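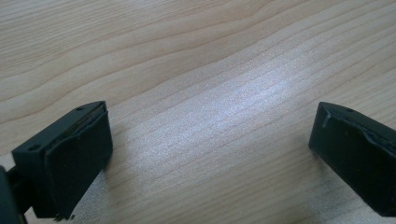
Graciela Bustos thinks the fixative is what yellows the swatches and the paper has little to do with it. She wants an unsprayed set next to every sprayed one. Fair. Added to the plan for the October batch.

Fixative test, Greten 78 lb drawing paper

Swatches: compressed charcoal, vine charcoal, 2B graphite, soft pastel (Amaral, burnt sienna and ultramarine). Paper taped on all four sides. Two light coats of Rester workable, ten minutes between coats.

Compressed charcoal held under a dry finger rub. Vine charcoal still lifts – less than unsprayed, but it lifts. Ultramarine went darker after the first coat and stayed that way. Sienna no visible change. Graphite lost a little shine, which Imre prefers.

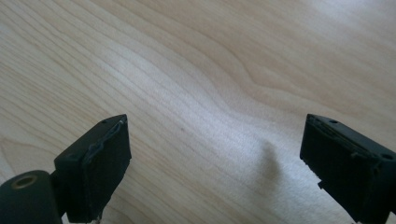
Sanding between coats

Tried 800 and 1000 grit on the Stellura gesso panels. 800 leaves enough tooth for pastel. 1000 is too slick: the stick skates and the second layer will not build. Keep 1000 for the graphite panels only.

To do: rerun vine charcoal with three coats. Ask Bianka Antal for the old batch of Rester, same nozzle if she has it. Label the backs before spraying, pencil only.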